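**Robotics project class, Elldale. Thread from our group, May 4, 2019**

1/ Putting our notes up as a thread again so the other groups can find them. Tahira Pirzada does the hardware, Dineo Buthelezi does the code, I do most of the recording and the writing up.

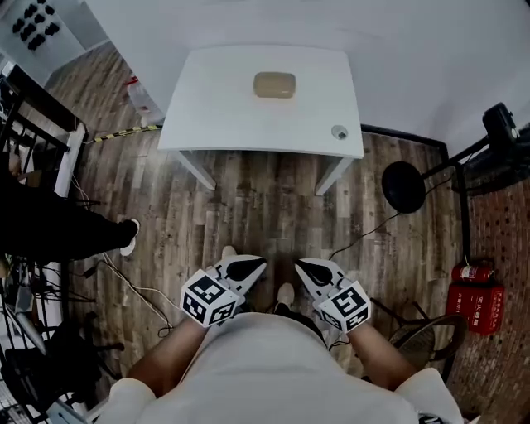 2/ Our task this term is picking up a small object from a table and putting it down somewhere else. We teach it by doing it ourselves with a pair of hand-held grippers, then training on the recordings. We call the project Pludar. It doesn't stand for anything.

3/ The printed markers on the cubes tell the software where each gripper is and which way it's pointing. If a marker gets covered by your sleeve or by the other gripper, you lose the position for a bit and the recording has a jump in it.

4/ So: short sleeves, elbows a little out, and don't cross your hands. Tahira wrote this on the board in the first week and we all ignored it until we had to throw out a full afternoon.

5/ Count as of last night is 2,323 recordings. Of those, 242 are marked bad. Most of the bad ones are marker jumps. A few are me dropping things.

6/ The course only asks for 1,000 good ones. We kept going because our first model was trained on close to that and it was poor. It would reach the object, close early, and then lift nothing very carefully.

7/ Dineo's view is that we all closed the jaws at slightly different moments and the model learned the average of us. He plotted the closing times by person and there were clear groups. Mine were the earliest.

8/ What we changed: come in from the side, stop, then close. The stop is a full beat. It feels slow when you do it and looks fine in playback.

9/ We also changed how we start. Everyone used to begin with the grippers wherever they happened to be. Now you hold both out in front of you with the tips angled in and a gap between them, wait for the beep, then go. It made trimming the files a lot easier.

10/ Someone from Su-bin Jeon's group asked why we use two grippers if the object is small enough for one. For plain pick and place you don't need the second one. We want to do a handover from left to right later, and we didn't want to record everything twice.

11/ Handover is going badly so far. The jaws are pointed, so the two tips run into each other unless you offset them. Ro-un Hong suggested holding the object by one end and leaving the other end free. That's better, but you have to remember it every time.

12/ File naming, for anyone merging with us: person, task, number. No spaces. Please no "final" in the name. We have 2 folders called final and they are different.

13/ Battery note. I don't trust the charge light on ours. It goes green early. Leave them on overnight.

14/ Floor note. Cables move around during the day. Look down before you step back from the table, especially if you're watching your hands.

15/ A question we got in October, and it still comes up: can you mix recordings from different people? Yes, if they all follow the same start and the same stop. We tested with one person's recordings held out and the result was close. Before the new rules it wasn't.

16/ The second model trained overnight on Cheon, the lab machine. It gets the object off the table more often than it misses now. It still struggles when the object is turned with its short side toward you. We don't have many recordings like that, so that's the next batch.

17/ Na-rae Yeon is checking the bad list by hand, because the script was marking some good ones as bad when the hands moved fast. She has rescued a fair number already. I'll post the new total when she's done.

18/ For the end of term we have to show it at Etutance, the student demo day. Each group gets one table and a short slot. We're planning on pick and place only, and handover if it behaves by then.

19/ Still open: whether to change the black pads inside the jaws. Tahira wants something softer. Dineo doesn't want to change anything that affects the recordings we already have. I can see both sides and I'm staying out of it until the next batch is in.

20/ If you want to record with us, message Tahira for a slot. Read posts 4, 8 and 9 first. Bring a short-sleeved shirt.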